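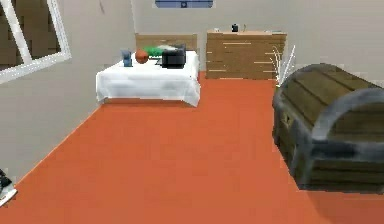 Step 1: Rehearse in a simulated room before you spend

By Kathleen Hayes | 04/04/2021

I budgeted for our tidy-up robot backwards. Arm first, everything else later — don't do that! Start with a virtual bedroom and put in the big stuff (bed, dresser, even a treasure chest), then see how much open floor a mobile base gets. Mine changed which base I priced.

Step 2: List what it has to pick up

Go object by object. A basketball on a white sheet wants a wide grip, a sheet of paper wants something fussier, and a laptop is where I started pricing a second gripper. Sunar quoted me 288 dollars for spare fingers, and I put 20 percent on top for shipping and mistakes.

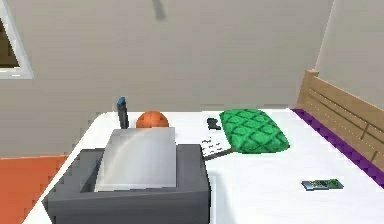 Kenneth Fajardo wrote in that he'd double the spares line, having gone through 13 fingertip pads before his Drurnel arm did one useful job. Fair point, and I've changed my sheet.

We use cookies to improve your visit. Accept | Settings

Related posts
Leasing or buying a mobile base
What I paid for cables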